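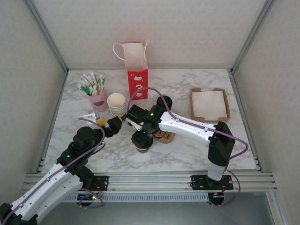

Bench 2, both arms on the front rail, items out for the coffee counter task

Ticket 839
Project: Skultorura (student project, two-arm table task)
Submitted by: Seko, the robotics club at Sepúlveda
Opened: June 29, 2019
Status: Closed, with one follow-up
Priority: High (demo coming up)

Problem as reported

The right arm stops partway through a reach. It gets most of the way to the items in the middle of the table, then the wrist goes limp and the gripper command times out. Fileck writes "no reply, wrist" to the log and the run ends. The left arm finishes the same run without trouble.

It doesn't happen every time. On the first morning we had a good run, then three bad ones, then a good one again. Restarting the control program clears the error until the next stop. We have not changed the task script since it last worked.

What we had tried before opening the ticket

Restarted the computer. Swapped the USB cables between the two arms. Loaded the older joint limits file. None of these made a difference, and the fault stayed with the right arm when the cables were swapped.

Reply 1, lab support

Please run the right arm through the reach by itself with the left arm parked, and save the Fileck log from each attempt. Also send the wrist camera view from the point where the arm pauses above the items. If the camera keeps sending pictures after the wrist servo stops answering, we can leave the camera out of it.

Do not tighten anything yet. If a connector is loose we want to find it that way.

Reply 2, club

Ran it with the left arm parked. Same stop, so the arms are not getting in each other's way. The camera kept going through every stop. At the pause position the gripper is open and the cup of straws, the "Happy Every Day" bag and the paper cups are all between the fingers in the view, so the arm is getting to the right place before it quits.

The log has 93 dropped replies, all from the wrist joint. The shoulder and elbow have none. Voltage at the board looked normal each time we checked it, but we were only reading it with the arm at rest.

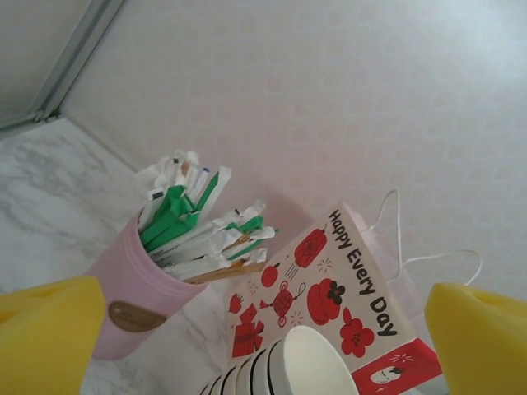

Steps taken, in order

1. Power supply. Traded the left and right supplies. The fault stayed on the right. Traded them back.

2. Speed. Cut the reach speed to 40 percent. Stops were less common but still there. At this point we thought it was load, and lost an afternoon to that idea.

3. Moving by hand. Power on, torque off, with Fileck set to poll the wrist. Moved the arm slowly through the same path. Replies dropped whenever the forearm was far out and the wrist was turned inward. Nothing dropped with the wrist straight.

4. Cable. With the arm stretched out and the wrist turned, the cable pulls on its plug at the wrist servo. Pushing the plug in with a fingertip brought the replies back. Letting go lost them again.

5. Repair. Power off. Replaced the wrist cable with a longer one from the spares bin and left more slack at the wrist before clipping it down. The old cable is in the bad parts box with a tag on it.

Reply 3, club

We ran the full task for the rest of the session after the new cable went in and had no stops. Speed is back to normal. Dropped replies in the log: none.

One other thing came up while we were testing. The gripper was going for the paper bag when it should have gone for the napkins. That was our own mistake - the saved positions were from an earlier layout, and the items had been moved since. We taught the positions again with everything where it is now, including the black cylinder and the cup carriers, and saved them under a new name. 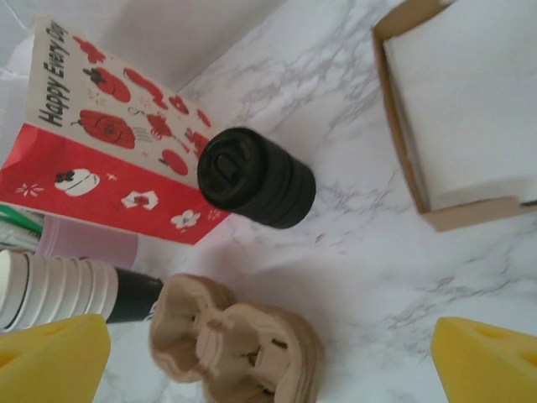 The old positions file is still on the computer but we took it out of the startup list so it won't load by accident. If another group uses bench 2, they should teach their own positions and leave ours alone.

Reply 4, lab support

Good. Please check the left arm cable for the same pull before the demo. It was cut to the same length as the one you took out, and it may just not have been stretched as far by your script. Move it by hand with Fileck polling, as in step 3.

Also, when you report voltage, read it while the arm is moving. A reading at rest will nearly always look fine.

Closing this ticket. Follow-up left open for the left arm cable, to be done by the club at the next session.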